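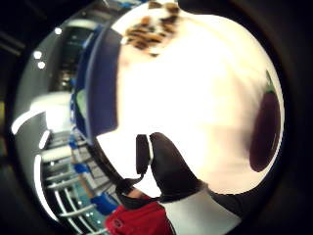
Keeping a home-built gripper clean around food

My gripper project has been living in the kitchen since May, and I've learned most of this the messy way. If you're building a hand-held one too and want it anywhere near a plate, maybe some of it saves you an evening.

Crumbs first. Anything golden and crumbly is going to travel. Mine got into the finger joint, then the screw holes, then (somehow!) the battery box. A dry pastry brush gets most of them out. Don't use canned air, it just pushes them further in. I did that once and had to take the whole thumb side apart.

Use a plate with a colored rim for practice. A plain white plate under ceiling lights blows out to one big glowing blob on my camera and I can't tell where the edge is, but a dark blue band shows up nice and crisp. If all you own is white, run some painter's tape along the outside.

Something dark and glossy makes a good target too. A small purple thing with a green tip, eggplant style, is easy to pick out on a white background even when the rest of the shot is washed out. Brown food is harder. I sorted through 407 clips last winter and the crumbly stuff was a smear in 71 of them.

Slow down! Most of my blur was me waving my arm around like I was conducting an orchestra. Count to two before you press on anything.

Straps: pick a soft one and tuck the loose end under itself. Trudy Doolan, who shares the bench with me down at Henance, sews a little loop onto hers and I've copied it. Before that, my strap end went in the gravy twice.

Sleeves go under the cuff. A bulky sweater bunches up at the wrist and then the whole tool sits crooked.

For wiping down, I like a barely damp cloth with one drop of dish soap, then a dry one. Keep water off the lens. I use the same cloth I use on my glasses and it's been fine for a year.

Finger pads wear out faster than you'd think. I swap mine every 10 sessions or so, and I cut the new ones from an old jar-opener mat. Cut them a hair too big and trim after the glue sets.

Next on my list is a washable cover for the wrist part. I have a pattern half drawn and the elastic is already in the drawer.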